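In praise of the simulator

When I took on the robotics club in October, I assumed the children would want the real arm on the table from the very first evening, and I was right, they did. We have one arm and 27 members, so you can picture the queue. What I had not expected was how quickly I would come round to the simulator, or how cross some of the parents would be about it.

The complaint, put kindly, is that a child who spends her evening moving a pretend gripper over a pretend floor might as well be at home playing a game. I do understand it. I grew up with a soldering iron and have the small scars to show for it, and there is a pleasure in a real motor that no screen gives you.
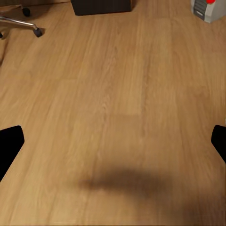
The view from the simulated gripper, fingers open over bare boards.

But look at what our Tazi group (they named themselves, please don't ask me) gets to argue about with a view like this one. How far away is that dark box? Is the shadow on the planks any help in judging height? Two eleven-year-olds spent most of an evening on that shadow, and I went home happier than I have been in years of teaching.

They also get to fail, over and over, and cheaply - the group has logged 376 attempts at its pick-up task this term, and at our old rate on the real arm we would have been lucky to reach a tenth of that, with a good deal of sulking in the queue besides.

I would not want a club with only the simulator, mind you. The Floditz cup is run on real tables with real wobbles, and a program that behaves beautifully on screen can go to pieces on a bit of carpet. So we do both, and the real arm still comes out in the last half hour. I only ask that the parents who wait by the door come in, pull up a chair and have a go on the screen themselves. It is harder than it looks!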